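Divby clothing swap is back, and it's bigger

I went down to the old Gronum hall this morning to see how the December clothing swap is shaping up, and wow, there is a lot of stuff in there! The organizers have taken in 2,535 pieces so far, up from just over 2,000 last year, and bags were still coming through the side door when I left (one of them was mine).

It works the same way as before. Bring up to 16 clean items, get a ticket for each one, and trade your tickets for whatever you like. Coats cost two tickets this time, which I know will annoy a few people.

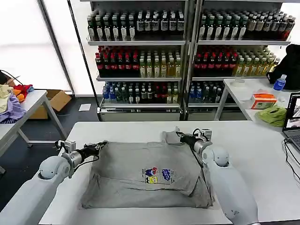 A gray T-shirt on a white table, folded into a rough rectangle.

T-shirts and kids' stuff are on the ground floor, shoes are up on the stage, and the winter coats (127 of them!) get the whole back room. Saarela Bakery is doing coffee and cardamom buns by the entrance, cash only.

Doors open at 10 a.m. and close at 3 p.m. Parking on Watari Street is going to be tight, so I'm taking the bus. Anything left over goes to the shelter in Divby, except socks and underwear, which they can't accept.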